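Clillex Home Dye Kit: Set-Up Guide
Section 7: Dyeing Small Wooden Pieces

Posted in February by the Clillex workshop desk
Print this page | E-mail this page

This is the section we get the most mail about, and we love that! Small pieces take color fast, they need very little dye, and you can get through a whole batch on a Saturday morning. If you have only dyed cloth with the kit so far, read the cautions first, then dive in.

CAUTION: Wear the gloves from the lid tray. The dye powder stains skin for days. Keep it away from children and pets until it is fully mixed.

CAUTION: Do not use any pan you cook with.

Before you start

1. Sand each piece with fine paper, going with the grain. Wipe off the dust with a dry rag (a damp one raises the grain again, and you will be back to sanding).

2. Check for old varnish or wax. Put a drop of water on the wood. If it beads up, sand some more.

3. Fit the Gallwood rack into the dye bath with the long feet down. It should click on both sides.

Mixing the bath

4. Pour 50 ounces of warm tap water into the bath, then add one packet of dye. Stir until you can't feel any grit under the paddle.

5. Stir in the Uludia fixer. The bath will look cloudy for a minute and then clear up nicely.

NOTE: Packets marked 647 are the older, stronger mix. Use half a packet and keep the rest sealed.

Bright shades are the most fun on plain wood, and you can mix your own once you know the basic ones. Green over a weak yellow bath is gorgeous.
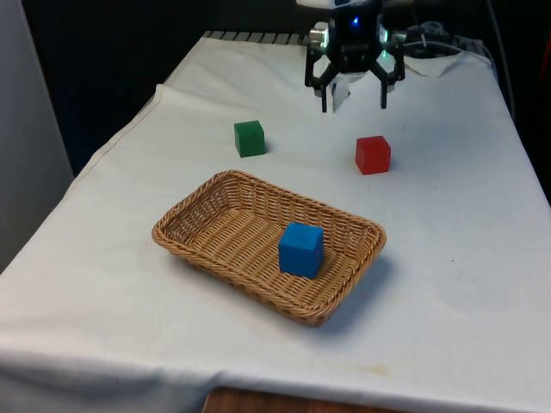
Can I dye two colors in the same bath?
Only one after the other, and always the lighter color first. Rinse the rack and the paddle in between, and mix fresh fixer for the second color.

Dyeing and drying

6. Lower the rack slowly and leave the pieces under for 7 minutes. Turn them once, halfway through, so the sides touching the rack get their share.

7. Lift the rack and let it drip over the bath. Don't shake it. (We have the ceiling to prove it.)

8. Set the pieces on end on scrap paper and leave them overnight. The shade will lighten as they dry, so hold off on a second dip until morning.

9. Rub each piece hard with a white rag. If color comes off, put it through step 5 again with clean water and fixer only.

10. Finish with a thin coat of Paulík wax and buff it.

NOTE: End grain always comes out darker. Lots of people end up liking it!

For spare racks, see part 82 in the parts list.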